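Small Shop & Lab Automation > Buying and Budgeting
Topic: One arm budget, two quotes, and a pile of printed parts

gape_workbench
Hello all, and thank you in advance for reading, I do go on a bit. I'm Angharad Gape, I run a small teaching lab and I have until the end of April to hand in an equipment plan for our assembly bench. We've been practicing pick and place with printed parts and tags, and now somebody upstairs wants a number from me.

The Moler quote covers a gripper with a wrist camera included. The Jirnix one is cheaper by $1,220, but you supply your own camera and your own bracket. My heart says Moler and my spreadsheet says Jirnix. What we ask of it is pretty gentle, mostly getting light parts with a tag on the front in and out of white cubbies.

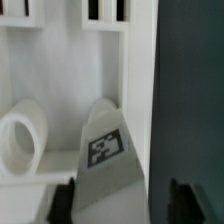 So payload hardly comes into it for us. What I worry about is how much room the fingers need on either side of a part, and whether I'm going to regret saving that $1,220 when we're fiddling with a homemade bracket in the fall. Has anyone lived with either one?

debnath_s
Welcome, Angharad! Long posts are fine by me, I write them too. We went with Jirnix two years ago and I'd do it again tomorrow. The bracket took an afternoon (well, an afternoon and a grumpy evening) and the camera we picked is better than the one Moler bundles. Put the savings into spare fingers and you'll thank yourself later.

Shafiq

arness_fan
I'm going to disagree with Shafiq, and I say that fondly. An afternoon is what it takes him. In a teaching lab you've got new people every term, and every time someone bumps that bracket you're calibrating again. I'd pay the $1,220 and sleep well. I'd also look at cable routing before you sign anything, since a loop hanging off the wrist always seems to find the one post on your fixture it can catch on.

gape_workbench
Oh, the cable! I hadn't given that a line in the budget at all, and I should have. Our fixtures have an upright post on them, and there's a braided cable looping down beside the gripper as it is.

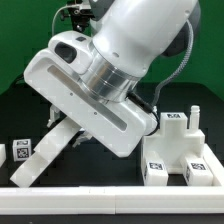 Samuel, my co-planner, wants to put in for a proper cable guide and a second set of blocks while we're at it. I told him I'd ask here first what a sensible figure for extras looks like, because I'd rather not go back upstairs in the middle of the year with my hat in my hand.

debnath_s
We set aside $3,000 for extras and it lasted us two years. Cables, fingers, filament, a replacement connector I would rather not discuss. And to be fair to arness_fan, yes, we do recalibrate more than I like to admit. It goes faster with decent tags, though. Print them big and matte, and stick them on something stiff.

arness_fan
See, he's coming around! On tags I agree completely. One caution on size: a big one is lovely until you're up close and half of it has slipped out of the camera's view. Ask both vendors how near the camera can get and still focus. Neither of them puts it on the front of the brochure.

gape_workbench
That's a very good question for them and it's going straight in my email. Up close is where we lose tags too, especially once there are long white parts lying across each other at all angles. 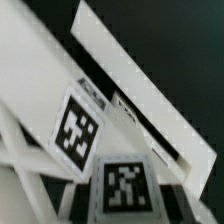
I've asked Moler and Jirnix both for a loaner for 7 days. Jirnix said yes right away and Moler is "checking," so we'll see. For now my draft has the Moler price in the main line with $3,000 underneath for extras, and Samuel is drawing up the Jirnix version so we can lay the two side by side over coffee.

debnath_s
Send me a message when the Jirnix loaner arrives and I'll pass along our bracket drawing. There are 2 versions, use the second. The first one flexes.

arness_fan
And post the Moler answer when you get it, please. We're up for renewal next year and I'd love to know if they've gotten any quicker about loaners.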